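Notes from the spare room
8 Apr 2020

Hello from Stoltosdale, where I have been wearing the same cardigan for longer than I'd like to put in writing.

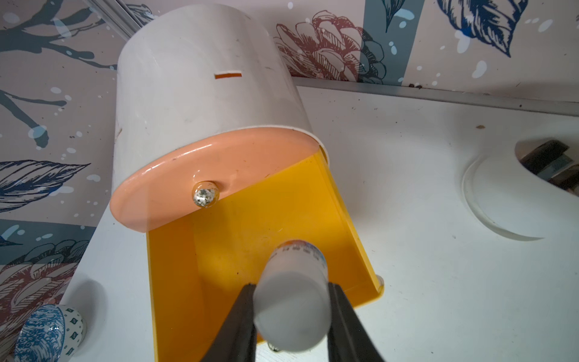 What I've been doing with the evenings

A few of you wrote back after the last newsletter asking how I was filling the hours now that choir is off, the library is shut and my sister is on the wrong side of the closed road to Grekcombe. The short answer is badly, for the first while. I had big plans. I was going to learn to bake rye bread and sort out the photos from Mum's place, and what I did was lie on the couch with my phone reading case numbers from countries I've never been to, then get up and eat toast at the bench.

What got me off the couch was a phone call from Ea Kvaran. Some of you will remember Ea from the walking group, back when we had a walking group. We hadn't spoken since November, for no reason except that I kept meaning to ring and so did she. We talked for almost two hours! My ear was hot by the end of it. We covered her knees, my tomatoes, a fellow we both used to work with at Gidey who has apparently moved onto a boat, and whether either of us was frightened. (Yes, both of us, mostly at night.)

When I hung up I felt better than I had in weeks, and I sat down and made a list of people I owed a call. It ran down one side of an envelope and onto the other.

The phone list

I've been working through it ever since, one call most evenings, after the dishes and before the news. I have a few rules, if you want to try it.

I don't text first to ask if it's a good time. I know that's the polite way now, but if I text first we end up texting and then that's that, we've swapped four little messages and a thumbs up. I just ring. If they can't talk they don't answer, and I leave a message saying who it is and that it's only a natter, so they don't think somebody has died.

I don't do video. I tried it with Troels Baldursdóttir and spent the whole time looking at my own chin. With the ordinary phone I can water the plants or do the ironing, or sit on the back step with my eyes closed.

I let the virus have the first five minutes. Everyone wants to say their bit about the supermarket or the neighbour who is still having people round, and fair enough, so do I. After that I ask about something else, anything, what they had for tea or whether they ever finished that quilt. It's remarkable how glad people are to be asked.

Some of the calls have been duds, I should say. One old workmate was plainly watching television the whole way through, and another wanted to sell me vitamins. And Gilmar Bittencourt, who I was nervous about ringing after the falling out over the hall bookings, picked up and said "Oh, you," and then didn't say anything else for quite some time. We got there in the end. I said I was sorry about the emails and he said he was sorry about the sign. He's on his own out at Pastau with the dog and he hadn't had a proper conversation with anyone since the shop cut its hours. He has rung me twice since then, once to ask how long you boil a corned beef.

Being on your own in it

I've lived alone for a good while and thought I'd be an old hand at all this. I'm not, as it happens. Choosing a quiet night at home is a very different thing from being told to have one, over and over, with no end date on it. I miss daft things. I miss being bumped into at the market. I miss the woman at the post office who calls me "darl" and has never once learned my name.

So if you're finding it hard going and feel you shouldn't be, with a warm house and food in the cupboard, I'd say go easy on yourself. Skarphéðinn Hauksdóttir, who has the sense of ten of us, told me she gives herself until the kettle boils to be as miserable as she likes. She does drink a lot of tea.

And if it's more than the kettle can fix, please ring your doctor, or one of the help lines, or me. My number hasn't changed.

Odds and ends

Thank you to everyone who sent in favourite books. I'll put the list in next time, once I've worked out some of the handwriting.

Ketill Bach has more lemons than he can use and is leaving them in a box by his gate. Take a bag with you, and wave if he's at the window.

Choir music can stay with you for now — no need to post it back. I do want the blue folders eventually, so please don't let the kids draw on them.

My rye bread came out like a paving stone. If any of you has a recipe that forgives a person, send it my way.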